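Wrist view demos in simulation: keep the plain ones or drop them?
Posted by brostdale_lab, November 21, 2022

Good evening to all. I am collecting demonstrations in simulation for a pick and place policy, and I would like to hear your opinion before I train again. At present I have 2893 episodes, recorded by teleoperation in a simulator that we call Moon. The policy receives only the wrist camera and the joint positions.

My question is about the part of the episode when the gripper is open and nothing is between the fingers. In some episodes this lasts up to 80 steps. The wrist view then gives very little to learn from: two dark pads, two white fingers and plain gray behind.

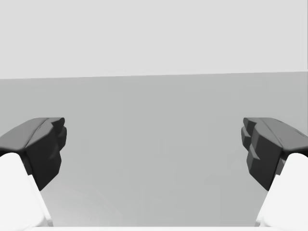

plandcombe replied that he would cut these steps without mercy. If the input is almost the same for a long time and the operator does different things, the network learns the average of them, and the average is to stand still. I had exactly this problem in March. The arm went above the table and stayed there.

brostdale_lab wrote:
Thank you. But if I cut them, the policy has never met such a view, and at test time it will meet it for sure. I am afraid it will then do something wild.

trideo_user wrote:
I do not agree with plandcombe. Keep them, but remove only the steps where the action is near zero. The searching motion is useful data. The waiting of the operator is not. These are two different things and people often throw them out together.

plandcombe wrote:
In theory yes. In practice my operators search in a different direction each time, so the motion is also noise. You need a second camera, or some history in the input.

trideo_user wrote:
History of 2 frames was enough for me, with the joint positions. I would also put some texture on the table and the wall. With flat gray, the network cannot even tell how fast the hand is moving.

brostdale_lab wrote:
The texture I can change tonight, it is one line in the scene file. A second camera means to record all again, so I prefer to try the filter first. Which threshold do you use for "near zero"?

trideo_user wrote:
I look at the histogram of action size and cut before the first valley. Please do not copy my number, my controller is scaled differently.

plandcombe wrote:
Keep the raw episodes also. I deleted mine and I regret it.

Contact the moderators | Copyright Trideo Forum | Back to top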